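July 5, 2022

## Do we need another way to message each other?

Head office has asked every site to trial Vida, the new team messaging app from Sterkik, before the end of the quarter. Brardale goes first. I sat through the sales demo with Aranka Gulyás from dispatch, and we both came out with more questions than we went in with.

The pitch goes like this. Supervisors send a message, it lands on every phone in the crew, and each person taps to say they've read it. Management gets a dashboard with green ticks. Sterkik's rep told us sites save "hours a week" and I asked whose hours, and how they were measured. He said he'd get back to me. I'm still waiting.

My trouble is with the ticks. A tick means someone touched a screen. We had the same faith in read receipts when email groups came in, and last December a shift change went out to the whole floor, was opened by nearly everybody, and six people still turned up at the old time. I'd like to know what Vida does about that.

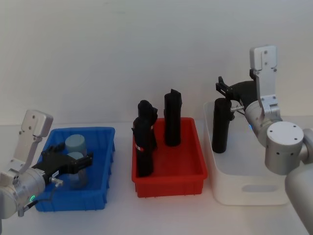 ## What it costs

The quote covers 440 logins across Brardale and Unurano. That sounds fine until you look at the casual roster, where people come and go and every login has to be set up and shut off by somebody. The quote doesn't say who. Máté Bárány in payroll has already been told it "shouldn't take long", and he has heard that before.

There's also the matter of personal phones. Anyone without a company handset will be asked to put the app on their own. I asked if that was voluntary and got a yes, followed by a long explanation of how crews that don't use it will miss out on roster swaps. Make of that what you will.

To be fair, the search works well. Aranka typed in a job number and got the whole conversation back in a second or two, which beats scrolling through texts. The quiet hours setting is decent as well, provided supervisors can't override it. In the demo version they can.

## How the trial runs

- It goes for three weeks, day and afternoon crews only.
- The noticeboard and the two-way radios stay. If anyone tells you otherwise, ask to see it in writing.
- Safety messages still go out by voice. A message on a phone in a locker is no use to anyone.
- Keep a note of anything that arrives late, twice, or not at all, and send it to Aranka on extension 804.

I've asked for the results to be shared with the crews before any contract is signed – the bad ones too. The reply was that findings would be "communicated appropriately". If I hear anything firmer I'll put it in the next issue.

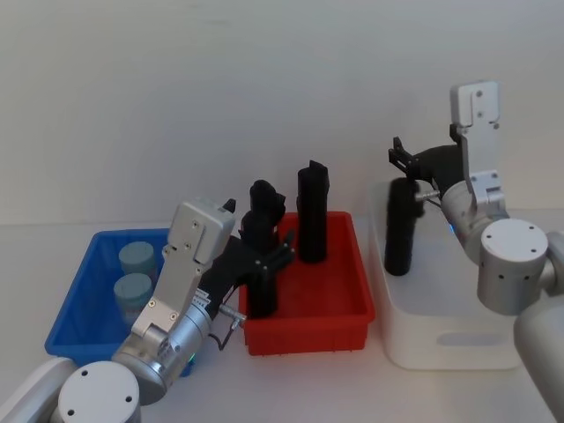 *Blue, red and white bins along the table.*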